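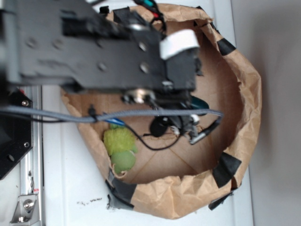 Arm over the brown paper bag, sides rolled down

Wundville Town Talk > Local Politics
Thread: So what happens to the Ruddock volunteer list now??

porchlight_dem
Posting this fast before work. Got an email last night from the Ruddock for Council campaign saying the neighborhood teams are "paused" and the group chats close end of July. Paused until when? We had 139 people knocking doors. She won. Now we all just go home I guess.

millrace77
She won by 202 votes. Those doors WERE the win. Dumb move imo

Old_Fourth_Ward
It's a council seat, folks. Campaigns end. That is what they do. Legally she can't just run a campaign office out of city hall and call it outreach.

porchlight_dem
No one is asking her to run it from city hall. Hand the list to somebody. The ward club, the tenants group, whoever. People signed up for the bus route and the rent registry and neither one has even been voted on yet.

Old_Fourth_Ward
People gave their phone number to a candidate. Not to the tenants group. I'd be pretty mad if mine got passed around.

kestrel_b
^ this. I gave mine at a farmers market table and got 2 texts a day for the whole spring. Never again
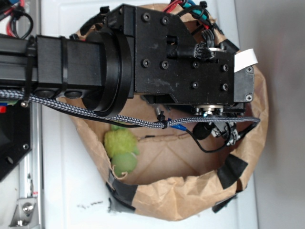 millrace77
ok but there's a middle option, email everyone one time and say hey click here if you want to stay in. Takes ten minutes. Whoever clicks goes on the new list, whoever doesn't is gone. The Rutherford people did exactly that after the school bond and they still get a full room for budget hearings

gus_on_nirley
Rutherford had a paid organizer though. Who does the work here? I was a block captain on Nirley St and I'm beat. My knees are beat. Love Lorraine but I was kind of glad to get the email

porchlight_dem
Fair on the knees. But my worry is the rent registry vote. The landlords didn't pause anything. They'll be there in matching shirts and our side will be her and one guy with a folder

Old_Fourth_Ward
She has a vote. They don't. The whole point of electing somebody is you don't have to show up every single week.

millrace77
Hard disagree. She's one vote of seven. The other six don't know us from a hole in the ground unless we're sitting in front of them

kestrel_b
Does anyone know what happens to the actual data? It was all in Skukix right, the canvass app. Do they keep it

gus_on_nirley
Subscription ran thru the campaign. When the campaign account closes you get a window to export and then its wiped, is how it was explained to us at captain training. Could be wrong. Somebody should ask before July is over

porchlight_dem
Thats what scares me. Notes from something like 700 conversations in there. Who has a broken sidewalk, who needs a ride to vote, all of it

kestrel_b
see I read that and think good, wipe it

Old_Fourth_Ward
Agree with kestrel for once.

porchlight_dem
Update, 9:40 pm. Called the number on the email and Lorraine Ruddock picked up herself. She says no decison on the list yet, she got told to shut things down before swearing in and went along with it. Said she'd take the opt-in idea back to her people. Didn't promise.

millrace77
"her people" lol. we're her people

gus_on_nirley
If it's opt in I'll click it. Not knocking tho. Phones only

Old_Fourth_Ward
Opt-in I can live with. One email.
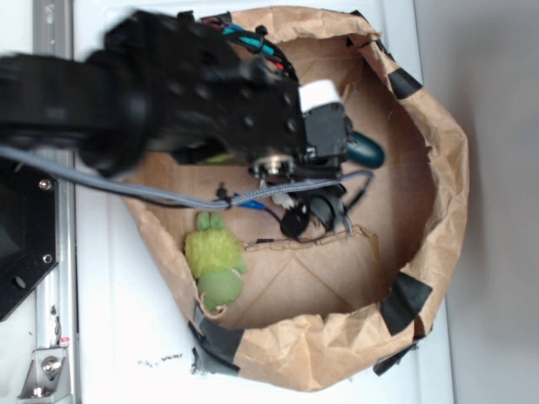
Gripper, crumpled bag, gray braided cable

porchlight_dem
OK so whoever wants to sign a short note asking for the opt-in, message me tonight. I'll drop it at her office in the morning. Keep it polite pls

kestrel_b
add a line asking for a delete date for everyone who doesnt click and I'll sign

porchlight_dem
Done, its in there.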